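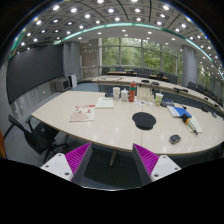

Diary / Work

Jul 22, 2026

Quick one, I have 11 minutes before the train and my phone is on red.

Big room again all morning. I thought we'd be out by ten. We were not out by ten. Teresa Ostrowski wanted to go through the Norketti brochure one more time, page by page, and then the prices, and then back to the brochure. I've read that thing so often I could recite it in the shower. 700 copies at the printer, waiting on us to say yes. Still haven't said yes.

The table. I have to write about the table because it's been bothering me all week. It's a nice table, pale top, thin brown edge, the rounded end I always catch my hip on. And every single time we use it, it fills up. Cups along the far side, like people are marking their spots on a beach. The white mug with the lid and the little knob. The red-orange thermos with the green band. Somebody's drink with the straw still in it, next to the beige thing and all those little papers. Nothing goes home. I said on Monday's call, no wait it was the call before that, can we please each take our own cup. Everyone said yes yes. And then.

Meant to clear it at lunch. Didn't. Ate a roll standing up and answered mail. Zuzanna Chmielewska came by about the Mazurek order, she wants 3000 of the small folders now, last week it was half that. Wrote it on my hand. Note to self – copy off hand.

Hand says 3000, Mazurek, matte?? Ask her about matte.

What I wanted to do with the table, for the record:
cups to the kitchen, all of them, even the ones I don't recognize
little papers in one pile, or in the bin, Teresa decides
the big thing with the red strip at the top back on the rack, it's been lying there on the left so long I've stopped seeing it
pale green booklet – mine? I think I was supposed to read it
mouse and mouse pad back to my desk

The mouse pad is a sore point. It's the black one with the wrist bit. I carried it in there back in March, because my wrist was bad and we were doing the Orkus spreadsheets on the big screen for hours. Then it just sort of moved in. It sits right over the join in the middle of the table, so the wrist part rocks a tiny bit if you lean. Drives me nuts. And the mouse never stays on it, always down by the front edge waiting to get knocked off. I've been using a folded envelope at my own desk for four months. Ridiculous. I could walk over and get it. It is 2 doors down.

Wrist ok today by the way. Bit stiff in the morning.

Meeting part two was better. We got thru the Drorkis stuff fast, they only want the one page changed and the logo a bit smaller (a client who wants a SMALLER logo, I nearly cried). Teresa drew it on the back of something, hope it wasn't something important. Zuzanna sat in for the end of it and asked the one useful question, who is actualy checking the proofs. Long silence. So that's me, I guess. Proofs by the end of next week. Fine. I like proofs. I like them a lot more than I like talking about brochures.

Also the ceiling lights in there give me a headache. They shine back up at you off the tabletop, so you can't even look down to get away from them. Asked if we could do the next one with only half of them on. Maybe.

Things I forgot today: water the plant, call the dentist, Mom's package. The package is the bad one, has to go tomorrow first thing, before the post office gets its line.

Dinner will be eggs. No shopping done. There's half a pepper and the end of the good cheese. Could stop at the corner place but then I miss the bus at the other end and it's a half hour standing around, no thanks.

Tomorrow – package, then dentist call, then the table. I mean it about the table. Going in early with the blue tray from the kitchen and doing it before anyone sits down and puts a new cup out. And the mouse pad is coming home to my desk. Then proofs if they're in.

Ask Zuzanna about matte!!

Ok train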